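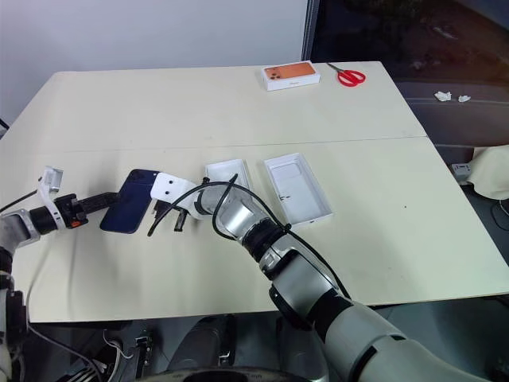
Home & Community > Phones and Plans

Switching my mother to a new carrier without losing her old voicemails?

Posted by grorus_gal

Hello all, I hope this is the right section. My mother is 70 and has had the same number with Wendier for as long as I can remember. The bill has crept up to $61 a month for one line, and she mostly calls her sister and looks at the weather, so we're moving her to Dromari in July. The trouble is her voicemail. She has a lot of old messages saved, some from my dad, and she listens to them more than she lets on. Will they come along with the number? I'd hate to find out the hard way. She is keeping the same phone, if that matters.

3 replies

heywood_porch_light
They will not come along, so please don't start the switch yet! Voicemail usually lives with the old carrier and goes away when the line closes. What I did for my own mother was sit down with her one evening with a pot of tea and go through them together – it took far longer than I had planned, but I'm glad we did it. If her phone shows messages in a list, open each one and look for a share or save choice, then send it to her email. If she has to dial in to listen, play them on speaker and record them with a second phone in a quiet room. Play a few back before you cancel anything. Then put copies in two places, say a computer and a little thumb drive in a drawer. I ended up with over 558 of them, mostly the dentist, and I kept every one.

tk_in_the_valley
just call them and ask. mine transferred fine, I think? it was a while ago

marigoldsandmoths
I agree with the first reply. One small thing to add: don't let her cancel the old line herself. The new carrier asks for the account number and a transfer PIN, and the old line closes by itself once the number has moved. My aunt in Heywood canceled first, bless her, and it took many phone calls to get her number back. Also, have her record a new greeting afterward, and save the old greeting too if it's one she's fond of. Best of luck to you and your mom.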